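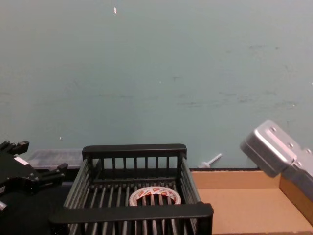 Second half fade-outs at Clollwood: project report, sports analysis module

Group: Ieva Luik, Ah-rin Noh, Vilém Zeman
Supervisor: Soo-ah Moon
Handed in December 19, 2024

1. What we wanted to know

Clollwood women's first team drops points late. Everyone at the club says so, the coach says so, the people at the snack window say so. We wanted to check if it was true, and if it was, whether it had to do with running (tired legs) or with shape (too much space between the lines). Original plan also included set pieces. Dropped that, no time.

Question as agreed with Soo-ah in the first meeting: does the team give up more chances after the 60th minute than before it, and what does the midfield do differently in that period?

2. Data

Two sources.

First, event logs. We tagged every home match of the fall season from the club's own video. Passes, shots, tackles, lost balls, with the minute and the pitch zone. Total after cleaning: 2830 events. Before cleaning it was more, but Vilém and Ah-rin had both tagged the first half against Promside and we only noticed when the shot count came out silly. The duplicate half is deleted. Of the 2830 events, 1131 are from minute 60 onward.

Second, interviews. Geum-ok Hong, the head coach, gave us most of an afternoon. Three players answered questions in writing and asked not to be named, so they are Player A, B and C.

No GPS data. The club has no vests. This matters a lot for the "tired legs" part, see section 6.

3. Method

Pitch split into three bands lengthwise and three across, nine zones. Each event gets a zone by eye. We did a check where Ieva and Vilém both tagged the same 300 events without talking to each other, and then compared. Most disagreements were on the line between the middle and attacking band, which is hard to see on the video since the far side has no markings you can read. We agreed on a rule (if in doubt, use the middle band) and went back over the ones already done. Tedious.

A "chance against" is any shot by the opponent from inside the box, or any pass into the six-yard area that a teammate gets a touch on. We know this is rough. Expected goals would be better but we had no model and the free ones want exact coordinates.

Substitutions were noted seperately with the minute and the position.

4. Results

4.1 Chances against

Yes, more come late. In every home match but one, the chances against per minute went up after the 60th. The exception was Chae, who went a player down early and mostly sat back, so there was not much to give up.

1131 out of 2830 events falling after minute 60 is a bit more than the share of the match would give you. So the game doesn't slow down overall. It gets busier and messier. More lost balls, shorter passing moves, more clearances.

4.2 Where

Almost all of the increase is on the left side, middle band. In the first hour the ball is won back there fairly often. After that it's where the opponent starts from. Promside scored both of their goals from moves that came through this zone, and Gririsora should have had one, hit the post.

4.3 Midfield shape

We took the position of the three midfielders every time the opponent won the ball and drew it on a pitch template. First hour: a triangle, one deep, two ahead. Last half hour: closer to a flat line, and a high one. The deep player has gone up with the others. Nobody fills in behind. The center backs then have to choose between stepping out and dropping off, and they tend not to choose the same thing.

4.4 Substitutions

The left-sided midfielder is the one most often replaced, usually right after the hour. The replacement is nearly always a winger by habit. Player B wrote: "When I come on there I play like I play on the wing, I was never told to do it different." Coach Hong was pretty open about this. She has few midfielders on the bench and would rather have speed when the team is chasing a goal. Fair enough, but the same swap was made when the team was ahead, too.

5. Discussion

Our reading – the shape changes, and it changes mostly through the substitution and not slowly over time. If it was only fatigue we'd expect the triangle to loosen bit by bit. On the drawings it goes in one step. Against Gririsora you can put your finger on the minute.

Against that: Player A and Player C both said they feel "dead" by the 70th. Player C also said the deep midfielder goes forward because the coach shouts for it. Coach Hong says she shouts for the back line to come up, which is different, and that the midfield hears it wrong. We can't settle this one. Video has no usable sound.

Suggestions we gave to the club:

– try a center back in the deep midfield role for the last half hour when leading
– use a different word for "back line up" and "everyone up"
– tell the left-side replacement in advance what the job is without the ball

Coach Hong liked the second. Was less sure of the first.

6. Weak points

Home matches only. Away video was shot from ground level and we couldn't do zones with it.

No running data, so everything we say on fatigue is from interviews.

Tagging by eye, by three students, one of whom plays for the reserve team and knows the players (Ah-rin). She did not tag the matches with her roommate in it.

The 60 minute cut was picked before we looked at anything, but it was picked beacuse the coach said "after the hour". With a cut at 55 the left side pattern looks weaker. We ran that late and didn't have time to do the rest of the cuts.

7. Who did what

Tagging: all. Zone drawings: Vilém. Interviews: Ieva and Ah-rin. Cleaning and tables: Ieva. Writing: sections 1 to 3 Ah-rin, 4 and 5 Ieva, 6 everybody, mostly the last night.

8. Next

The season picks up again in February and the club has said we can keep filming. Vilém wants to do the away matches properly from a raised spot. Ieva would redo the tags with finer zones on the left side only. The full event sheet, 3000 rows with the notes and blank lines left in, is with Soo-ah if anyone wants to use it. Column G is wrong for the Chae match, ignore it.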